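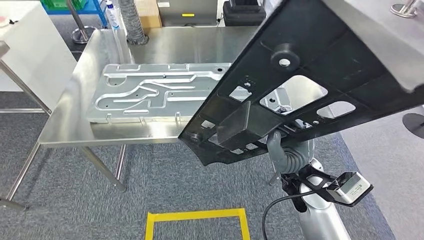

Moulded black plastic with ribs and cut-outs.

Recycled plastic claims: your questions

Readers of the Drudinik newsletter send us a lot of labels. Most of them say something green about plastic, and most leave out the part you'd want to know. Answers are by Siv Dalen and Leonie Sutter, last looked over in October.

The box says "made with recycled plastic". How much is that?

Could be nearly all of it, could be one clip inside the lid. "Made with" has no number in it, so treat it as having no number behind it until the maker gives you one. A decent label gives a percentage and says what it is a percentage of: the whole product, the plastic parts only, or the packaging. We have seen all three on the same shelf in the same size of type.

What's the difference between pre-consumer and post-consumer?

Post-consumer plastic has been used by a household or a business and thrown away. Pre-consumer is factory waste that never reached a customer. Trimmings that go straight back into the same machine shouldn't be counted at all, though you'll have a job checking from the outside. If a label just says "recycled", we assume a fair bit is pre-consumer. We'd be happy to be wrong more often than we are.

Is "recyclable" the same as "recycled"?

No. One is about where the stuff came from and the other is a hope about where it might go. Plenty of things are recyclable in the sense that a plant somewhere could do it. Ask whether your own council takes it, and if it doesn't, the word is doing very little for you.

Why do people say black plastic is a problem?

Many sorting lines tell plastics apart with infrared light, and the usual black pigment, carbon black, soaks that light up. The machine can't read the item and it may end up with the rubbish. There are other black pigments that can be read. Some makers use them and say so, which is welcome, but you can't tell by looking, and a sorting line only helps if your waste goes through one that is set up for it.

Can I put a big hard plastic part in my kerbside bin?

Almost certainly not. Kerbside collections are built for bottles, pots, tubs and trays. Large rigid pieces (panels, crates, garden chairs) usually have to go to the tip, and only some tips have a skip for them. Ring first. Oda Lundgren wrote to us after driving to hers on a Saturday with a broken water butt, only to be sent home again with it.

What do the letters on the back mean?

They name the plastic. PP is polypropylene, ABS is a tougher sort common in casings, PA is nylon. A mark such as PP-GF30 means polypropylene with 30 per cent glass fibre mixed in for stiffness. The triangle with a number does the same sort of job for common packaging plastics. It does not promise that anybody will recycle the thing, whatever it looks like.

What is "mass balance"?

A bookkeeping method. Old plastic goes into a big chemical plant along with new oil, everything gets mixed, and the recycled share is then assigned on paper to certain products. The tub in your hand may hold none of the old plastic. People who like the system say it is the only way to get going at scale. Perhaps so – but then "mass balance" ought to be on the front of the pack, and it tends to be in grey on the bottom.

Feturent says its storage boxes are "up to 95% recycled". Fair?

We don't like "up to". We asked for the lowest figure in the range as well as the highest and were sent a brochure. Sixten Solberg, a reader, had asked before us and got the same brochure.

Osteck gives a certificate number. Is that enough?

It's better than a leaf. Look the number up on the certifier's own site and check three things: it hasn't run out, it covers the product you're buying, and it covers the factory that made it. Osteck's was in date but listed 13 products, and the planter we'd been asked about wasn't one of them. They told us it would be added. We'll look again.

Does recycled plastic break sooner?

It can. Each round of heating wears plastic down a bit, and mixed sources give uneven results. Makers get round this with additives or by blending in new material. A well-made part with recycled content can last as long as any other, so a longer guarantee tells you more than the wording on the front. If the guarantee is shorter on the "eco" version, ask why.

Should I replace what I have with a greener one?

No, not if it still works. This is the advice the adverts leave out.

Do you take money from any of these firms?

No. Priedītis offered us free plant pots last spring and Elsa Granström, who runs the post here, sent them back.

How do I send in a label?

Email a clear photo of the whole label, including the small print, and tell us where you bought the item. We can't answer everyone, and we won't tell you what to buy.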